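Home Classes Enroll About Us Find Us Contact

About Ogola Evening School

Hi, I'm Lilibeth Tiongson, and I run Ogola, a small language school for grown-ups. We teach Swahili, Spanish and Tagalog after work hours, mostly to people who swore off languages in tenth grade and then married into one!

I started in November with one Swahili class and a borrowed whiteboard. Idrisa Temba taught it (he still does, and his Level 1 fills up first, so don't wait). He had the whole room arguing about the price of mangoes by the second week, in terrible Swahili, and I remember standing in the hallway thinking okay, we can do this.

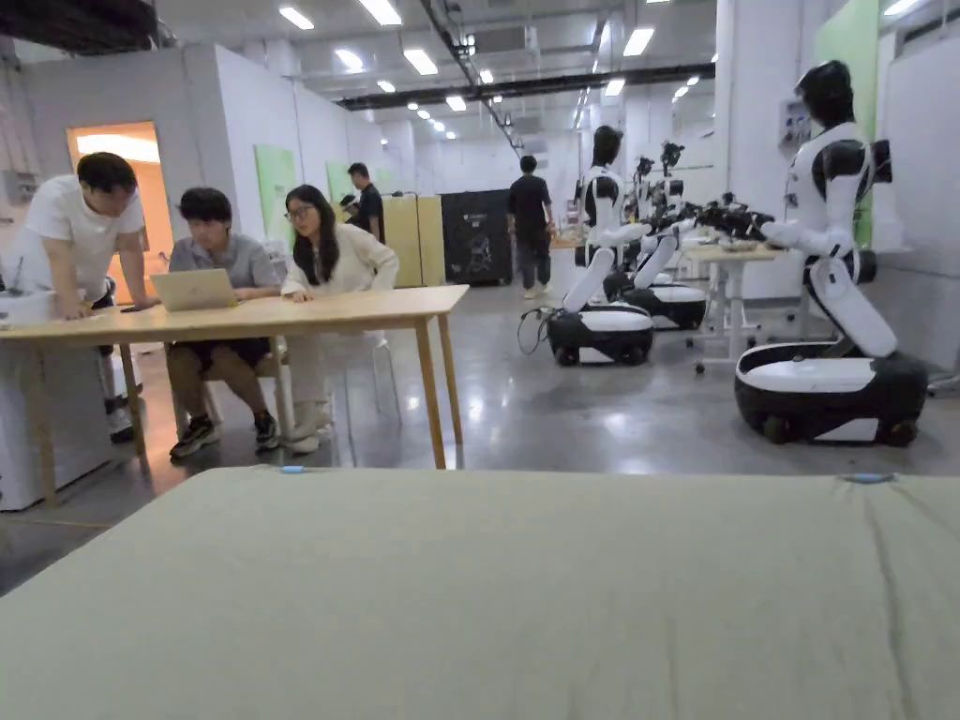

Spanish came next, with Telmo Robles, and then I gave in and took on Tagalog myself. My mother still corrects my verbs over the phone, so you'll be in good company. Mwanaisha Magesa looks after the conversation tables, which are open to anybody enrolled in any course. Come for one, come for all of them, bring your sister-in-law if she's in town.

We keep things pretty loose. There's a workbook called Plollonia that we wrote ourselves, 318 pages, and yes, the chapter on telling time is too long. I'm working on it. No tests unless you ask for one. Telmo does give homework, but it's the kind where you call your aunt or order lunch.

A lot of our lessons are built on everyday chores, the cooking and shopping and getting the kids out the door. You'd be surprised how far you can get with shirt, sleeve, fold and "where did you put my other sock" (still the most requested sentence in Level 1).

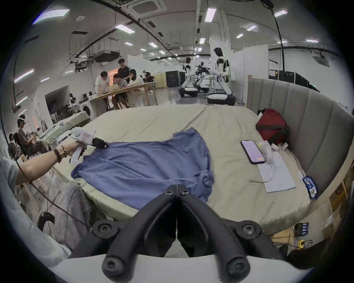

Blue T-shirt. In Spanish, camiseta azul.

A course runs $500, or $40 for a single drop-in evening if you'd like to try us out before you sign up for anything. The fee covers the workbook and the conversation tables. If money's tight, write to Brian Mwakalinga in the office and he'll set up a payment plan with you. He's very nice about it, and he answers faster than I do.

People ask if they're too old or too rusty. Nope! Our Level 2 Swahili group has retirees, nurses, a bus driver, and a couple of new dads who mostly come for the quiet. We do ask you to pick a level that feels a little too easy at first. You can always move up, and Idrisa will tell you when (he's not shy).
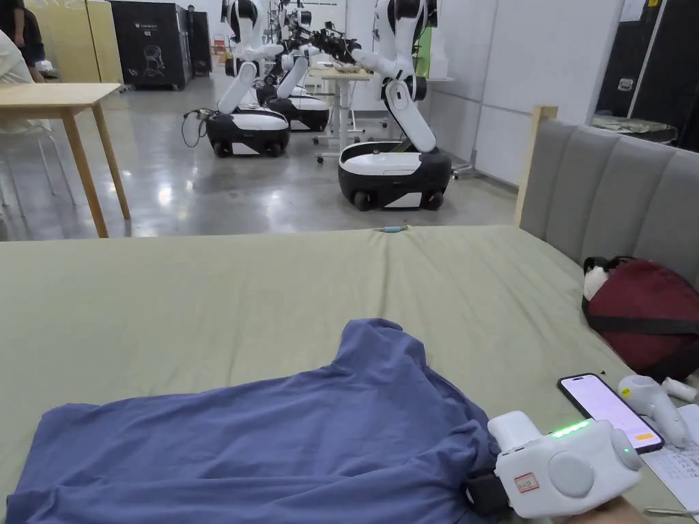 Phone, paper, pen, bag: Level 1 words, all of them.

New students can just drop in at the office before class, and Brian will get you a workbook and show you to your room.

Last updated: 2024-06-18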